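Ground and Facilities Inspection: Diltatstead Cricket Club, Lerkska Oval
Last updated: April

We use cookies to improve your experience on this site. Accept | Manage preferences

To be completed before the first ball of every home fixture. Completed forms are to be lodged with the Vurkport and District Cricket Association by 10 am Sunday.

1. Pitch and run-ups. Satisfactory. Footmarks at the southern end filled and rolled.
2. Outfield. Action required. Two sprinkler heads at deep midwicket sit proud of the turf and must be capped before play.
3. Boundary. Satisfactory. Rope laid, 214 metres replaced this season. Minimum three-metre clearance from the fence confirmed.
4. Sightscreens. Satisfactory. Wheels chocked at both ends.
5. Practice nets. Action required. Lane two is closed until the torn side netting is repaired.

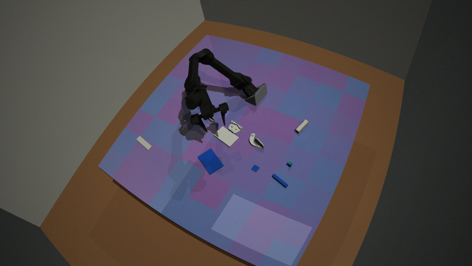 6. Helmets. Club helmets inspected: 24. Two withdrawn for cracked grilles and not to be reissued.
7. Roller. Schnyder ride-on unit. Guard fitted, fuel cap secure, key held in the clubrooms.
8. First aid. Ice packs restocked. Defibrillator indicator green.
9. Lightning. Play is to be suspended at the umpires' direction and shall not resume until 30 minutes after the last thunder.

Comment: Items 2 and 5 remain open. The quoted cost of the netting is $3,771, and approval has been sought from the association.

Comments (3)

netbowler: Any word on lane two? Juniors are sharing one lane on training nights.

Deep Third: Sprinklers were the same last season. Glad to see it written down.

oval_mum: Could shade at the scorers' bench be added to the form please.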